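Clekodow Track – pose tracking software for hand-held grippers

Version for two-hand recording
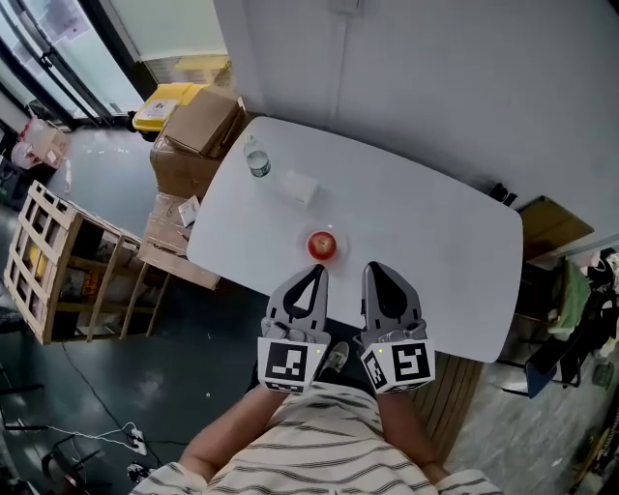
Evdokia Giannakopoulos wrote to us in May that her group had stopped editing trajectories by hand after the second week with Track, and she asked if the left and right streams can be exported separately. They can, from version 4 on.

Clekodow Track reads the black-and-white marker patterns on each gripper cube and computes position and orientation for both hands in one common coordinate system. When one face of a cube is turned away from the camera, the software continues with any other face it can read. Short gaps are filled and flagged in the log, so you can decide later whether to keep the segment.

Typical tasks are small tabletop jobs – picking up an apple, moving a bottle, opening a box.

What you get
Tracker for 2 grippers, up to 6 marker faces per cube
Calibration tool with printable target
Replay viewer with timeline and gap list
Export to the Stakorness planner format or to plain CSV
Pose output at 100 Hz

License
One license covers 4 workstations at the same site. Updates are included for the first year. Grippers and cubes are not part of the package, please order them from Isalside.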